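Cardboard top for a sorting bench, with tape grid

Quick writeup, people keep asking. This is how I cover a work table so small parts don't skate around and the top doesn't get chewed up. Takes an evening. Most of that is cutting.

What you need

Brown cardboard, flat, no big creases. Appliance boxes are best. Shipping cartons ok if you open them out.
Dark tape, blue or black. Has to stand out from the brown.
Double-sided tape or a few dabs of glue.
Long straightedge, fresh blade, pencil.
Open-front bins, the kind with the sloped lip.

Clear the table first. Wipe it down, let it dry. Tape won't hold on dust and you'll be redoing it in July when the shop gets hot. Ask me how I know.

Cutting

Measure the table, then measure it again. I cut my pieces 40 cm on a side and trim the last row to fit. You can go bigger but bigger pieces like to bow in the middle. Cut on the floor with scrap underneath. Several light passes, don't try to go through in one. Fresh blade makes all the difference, a dull one tears the top layer and you get a fuzzy edge.

Printed side down. Run the corrugation the same direction on every piece, otherwise they curl diffrent ways.

Laying it down

Start at a corner you trust. Dry fit everything before sticking anything. Then double-sided tape on the back, press from the center out. Butt the edges tight, no overlap. An overlap is a ridge and bins catch on it.

Taping the grid

Long strips first, one direction, all the way across. Then the other direction on top. Pull the tape straight off the roll and lower it, don't stretch it. Stretched tape creeps back and lifts at the ends. Rub it down with a rag. Wrap the ends under the table edge if there's enough tape left.

Don't fuss over perfect squares. Close is fine. The lines are there so you can put a bin back in the same place every time, and so a part that's rolled off is easy to spot.

Bins

Two near the middle, one behind the other, so you can reach both without leaning. I like blue ones with a light inside. Dark bins swallow black parts.
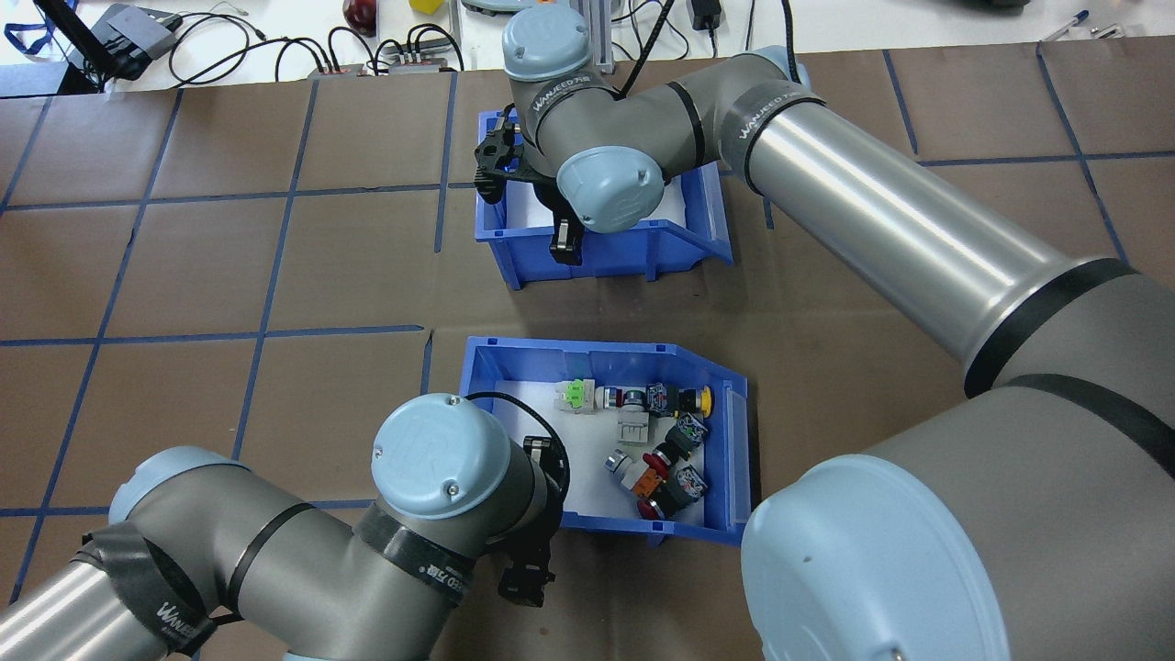
Two blue bins on the taped grid, push buttons and switches in the nearer one.

Keep the load light. A single loose layer is easiest to pick from, you can see the collars and the colors without digging. I buy switches in bags of 200 and never tip in the whole bag, just a handful, rest goes on the shelf.

If a bin slides, put 2 short pieces of double-sided tape under it. More than that and you'll rip the cardboard getting it off.

Upkeep

Brush it off at the end of the day. No wet rags, cardboard hates it. When one panel gets ratty, slice the tape around it, lift it, drop in a new piece, retape just those 4 sides. Keep a few spares cut and stored flat under something heavy.

Oil spots: blot, then swap the panel. Not worth trying to clean.

Ashley Pickering asked if you can skip the tape and draw the lines with a marker. Sure, but you lose the sealed seams and little screws will find the gaps. I'd tape it.

Same method works on shelves and drawer bottoms, just skip teh grid. Will add cutting sizes for the Wenley bench when I get a minute.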